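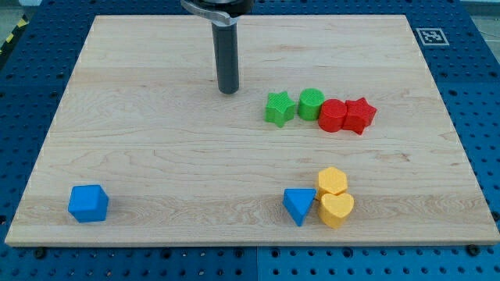
Re: [finishing] Hardwax oil over water-based sealer
From: Javiera Tapia
Date: 18/08/2012

Replying to the list as well as to Martin, as the same question came in off-list.

> We have the Vergara job coming up, maple benchtops, and the
> client wants them kept as pale as possible. Plan was one coat of
> the Rondine water-based sealer, cut back, then two coats of
> hardwax oil. Supplier says no problem. Has anyone done this and
> did it stay stuck? Also what grit are people stopping at?

I wouldn't. Hardwax oil needs open pores to key into, and maple doesn't have much to offer in that department to start with. Put a film sealer under it and the oil sits on top and cures soft. I did a test panel that way for the Lostach kitchen and could lift the oil with a thumbnail after a week.

If colour is the concern, use a white-pigmented oil for the first coat and clear for the second. The pigment offsets most of the yellowing. Stir it properly, it settles in the tin while you work. Two thin coats, buffed off hard, no puddles left in the end grain.

Grit: I go 80 to take out the planer marks, then 120, then 150, and stop. Past that the surface is burnished and uptake goes patchy, worst wherever the grain swirls. End grain I take to 240 so it doesn't go darker than the face. Raise the grain with a damp cloth before the last pass and let it dry overnight.

Film weight is where people come unstuck. The Sturis data sheet gives coverage at 40 square metres a litre on the second coat, and on maple I get near enough to that. If you're using twice as much you're leaving it on too long before buffing.

> Shop is sitting at 50% humidity, should be ok?

Fine. Temperature matters more. Below 15 degrees double the recoat time, whatever the tin says.

I'm doing another set of panels in September, with and without the pigmented coat, and will post the results. Rags flat outside to dry, please, not in the bin.

Javiera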